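Workshop notes -- flat-pack and threaded plastic stuff

Half of these came out of the two-arm assembly tests at Jendeck, the other half from me putting together the same junk at home. Method first, tips after, skip what you don't need.

**What was tested**

Two arms, taught by demonstration. 900 demos of plastic pipe stands going together -- pipe into base, pipe into pipe. Then 449 test runs on stands it hadn't seen in training. Question was simple: does it help to teach the *backward turn* first? You know the one. Turn the wrong way till the thread drops, then go forward. Half the demos had it, half didn't.

Result: way fewer crossed threads with the backward turn. Slower per joint though, 6 seconds on average. Worth it. A crossed plastic thread is basically scrap, you can force it once and then it never sits straight again.

Second result, less expected -- runs where the pipe was held low, near the thread, beat runs where it was held halfway up. Long pipe, high grip, the bottom end wanders. Same with human hands, try it.

**Tips for your own bench**

- Back-turn every plastic thread. Every one. Feel for the little drop, then go forward.
- Grip low. Long tube = long lever.
- Stop at snug. No pliers on plastic.
- Dark sheet under white parts. Cheap black plastic sheeting is fine, tape the corners. White parts on a pale bench are hard to see for people and worse for a vision system. We lost a whole afternoon to glare once, so go matte if theres a choice.
- Keep the foam insert till the very end. Good parts tray. Also the only map of what was supposed to be in the box.
- Lay spare pipes side by side, threads all pointing the same way. Sounds fussy. Saves flipping them later, and in the tests a flipped pipe was the top reason for a restart.
- Base flat on the table, nothing under it. A bit of packing under one edge and the pipe starts crooked.
- Squeaky thread? Tiny wipe of dish soap. Not oil.

**If you're recording demos**

- Mix up where the base sits. We kept it in the same spot for the first batch and the policy learned the spot, not the base. Had to redo a good chunk.
- Leave the fumbles in. Miss, back off, try again -- those demos were the useful ones. Cleaned-up set did worse on the Stiloren stands, which have a stiffer thread.
- 30 demos per new part before judging anything. Under that it's noise.
- Same lighting morning and evening or else note it down. Curtains shut works.
- Cables over the top of the arm, clipped, with slack. Turn the wrist fully both ways befor you start and watch for tugging.

**Still not sorted**

Tarirer bases. Shallow thread, two starts, the drop is hard to feel and the force reading barely moves. Amato ones are fine. Will add a note when we've tried slower turning.

Also no good answer yet for pipes that are slightly bent out of the box. For now -- roll them on a flat surface, put the wobbly ones aside.

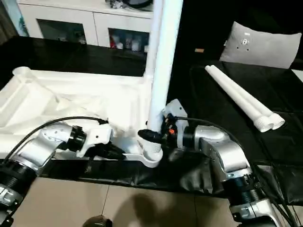
Does the backward turn help on metal threads too?

Mostly on fine ones. Coarse metal threads usually find their own start, so we'd skip it there and save the time.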